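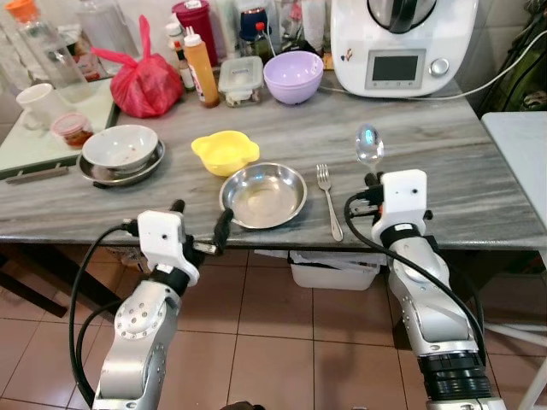 Clearing up after the shared lunch

The shared lunch at Korkton has been going since March, and the cooking side is in good shape. The clearing up is less even. Some days it is finished before two, and on others the bowls are still out when the afternoon group arrives. Hala Erraji and Walid Harb have written down the order that works best for them, and we are printing it so everyone can follow the same one.

Start with the food, before you touch a dish. Anything worth keeping goes into a plastic container with a lid that fits, and the container goes into the refrigerator with the contents and your initials written on tape. Leftovers with no tape are thrown out at the end of the next day. Zodwa Magagula has put a new roll and a marker in the drawer under the kettle.

Next, scrape. A bowl with bits of food left in it should be scraped into the trash and not rinsed straight into the sink. We paid for the drain to be cleared once this year and would like to leave it at that. Stack the bowls on top of the plates when you carry them over – it saves a trip, and the plate catches the drips.

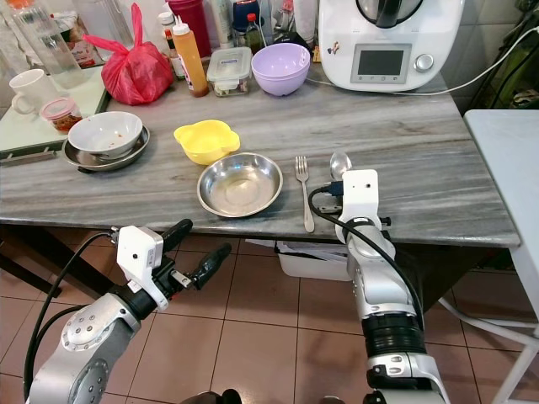 Forks and spoons go into the tall jug with hot water and a little soap while you wash everything else. Steel dishes should be dried with a towel, as the water here is hard and leaves spots. The plastic bowls can air-dry on the rack. Please keep the scouring pads away from them. The yellow one and the lavender one are both used for serving, and scratched plastic holds on to oil and color.

Sauces are the part most people forget. Wipe the neck of each squeeze bottle, close the cap and put it back with the others along the wall. If a bottle is nearly empty, add it to the list on the refrigerator door. Othmane Hamdy shops from that list and from nothing else, so a message to his phone will not get you more sauce.

Wipe the counter last, including behind the jars and bottles. The marble pattern hides crumbs and spills very well – run your hand over it when you think you are done. Bags tied at the top stay tied until the person who brought them has been asked.

With 2 people the whole job takes 45 minutes, and less if one washes while the other dries. Kenza Fahmy is still short of a pair for the second half of the month. Put your name on her sheet by the door if you can take a turn.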